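Recording cupboard and shelf tasks with a hand-held gripper

These tips are for anyone collecting tidying examples for a learning system, at home or in a shared room. We used them for the Halero set in August, which came to 204 recordings of putting things on shelves and taking them off again.

Decide where each recording starts and stops before you pick up the gripper. Ours start with the fingers open and end when the hand has backed away from the shelf. Keep each one under 24 seconds if you can.

Wipe the finger pads with a barely damp cloth and let them dry. Dust makes small things slide, and you will end up squeezing harder than you need to.

If the cabinet has a door, open it fully before you start, unless opening it is part of the task. A half-open door catches the wrist – and the knock spoils the recording. 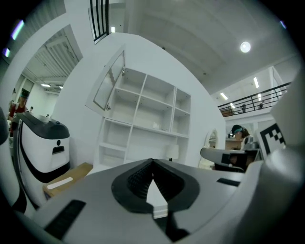 Change the starting place every 4 recordings. Move the object to another compartment, or stand a step further to the side. A set made from one spot teaches very little about the rest of the shelf.

Go at the speed you would use to put cups away. Slow, careful movements look tidy on playback but the Trunton arm copies them, pauses and all.

Keep your mistakes if you put them right. A dropped item picked up again is worth having. Bin the recording if you stopped to talk or changed your mind halfway.

Rest your arm for up to 2 minutes between batches. Write the shelf, the object and the result in the notebook while you rest – it is hard to sort out at the end of the day.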